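4.3 Teaching the Planner About Glass

Before you start: finish section 4.2 (hand-eye calibration). If you skipped it because the arm "looked about right," go back. We'll wait.

Mutavow plans motion from two sources. The first is the depth map, which is whatever the head camera thinks is in front of it. The second is the object list, which is whatever you tell it. For mugs, boxes and most of the physical world, the depth map does fine by itself. Clear glass is another matter. Depth sensors look straight through it, report the table behind it, and feel good about their work. The planner then sends the elbow through a flask it has every reason to believe is air.

The steps below put your glassware on the object list by hand.

1. Cover the table with matte black cloth. Wrinkles are fine. A shiny cloth isn't, and neither is the nice white bench you just had installed.

2. Set out your glassware and put the arm in its parked pose. Open the Layout tab and press Grab View. You should get one color picture and one depth map, side by side.

3. Compare the two. Anything you can see in the color picture and can't find in the depth map has to be added by hand.
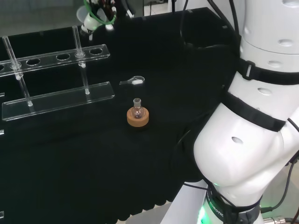

Mutavow Set-Up Guide, Issue 6, Page 100

The flask will be your first problem. Its round body has only faint reflections to offer, and the cork ring under it is the one part the depth map will reliably find. Left alone, the planner marks a low brown disc and drives over it at a height suited to low brown discs.

4. Click the cork ring in the color picture and choose Add Support. Then choose Add Child Object and pick Flask, Round Bottom. Enter the height from the cloth to the top of the neck, in millimeters. Use a ruler. Guessing is how Issue 5 of this guide came to be rewritten.

5. For the test tube rack, choose Add Fixture and click the two ends of the upper bar. The software fills in the base plate. If your rack runs out of view on one side, tick Extends Past View so the planner doesn't assume the unseen part stopped existing.

6. Add any rods standing in the rack as separate objects, one entry each. A rod that sticks up above the bar counts at its full height. If it leans, set Margin to Wide and save yourself an afternoon of trigonometry.

7. Add small flat items, such as a glass spoon, with Add Keep-Out. Draw the zone bigger than the item. If there's powder in the spoon, draw it bigger than that.

8. Press Build Scene. The default planning limit is 700 milliseconds. If you get error 378 (NO PATH FOUND), your keep-out zones have probably eaten the table. Shrink them one at a time until the error clears, and don't just raise the time limit. The planner will use the extra time to fail more thoroughly.

9. Set Speed to Crawl and press Dry Run. Keep one hand near the stop button and the other off the table.

CAUTION: Build Scene replaces the old object list. It does not ask first. Lindsay Kingi has filed a request for a confirmation box, and we encourage you to add your name to it.

CAUTION: The object list doesn't follow the objects. If you nudge the rack, the software still believes in the old rack. Go back to step 2.

Note on cables. The arm model covers the links and joints only. Cables strapped to the arm, cables looping beside it and cables lying across the cloth are all unknown to the planner. Under Arm > Padding, pick With Straps to fatten the links a little. For loose cable on the table, draw a keep-out zone or move the cable. Moving the cable is faster.

Note on things that hang. Funnels and tubing above the back of the table belong on the list too. Use Add Overhead and set the lowest point. People forget this one because they're looking down at the flask, and so is the camera.

Note on the status ring. A green ring at the base means the controller is connected and has no faults. It has no opinion about your object list. An arm can glow green all the way through a flask.

Users coming from Culeteo: your saved layouts will import, but supports arrive without their children, so you will get a table full of cork rings and no flasks. Sudheer Arumugam's import script (Tools > Extras) reattaches them if the names match exactly, capitals included.

When the dry run finishes without a stop, save the layout and continue to 4.4, Grasp Settings for Thin Handles.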